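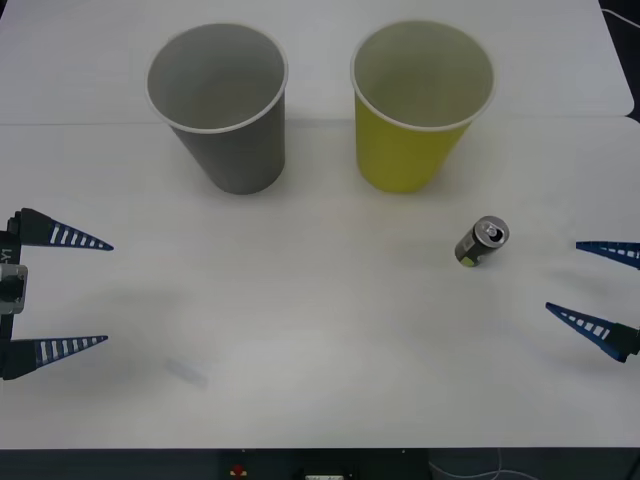 Subject: Re: [zovdale-shop] two-arm table, dropped grasps
Date: Sep 17, 2023

On the mailing list someone wrote:
> We're building a two-arm setup in the Keane shop and paper cups
> keep crushing. Rigid fingers, position control only. Did you
> change the fingers or the code first?

Fingers first. We printed the tapered ones with slots down the length, in a flexible filament, five prints before one fit the mount. Crushed cups mostly stopped after that. The code change came in August: close until the motor current rises, then hold.

Cans are still a problem when they lie on their side. Over 27 tries with the right arm, 9 were good. The tips push the can along the table before they get under the curve. I plan to try a lower approach and a slower close.

Also check your table. Ours is two panels, and at first one sat higher than the other, so cups near the seam leaned. Shims fixed it.

I can post the finger files if you tell me your mount spacing.

Eker bench, Zovdale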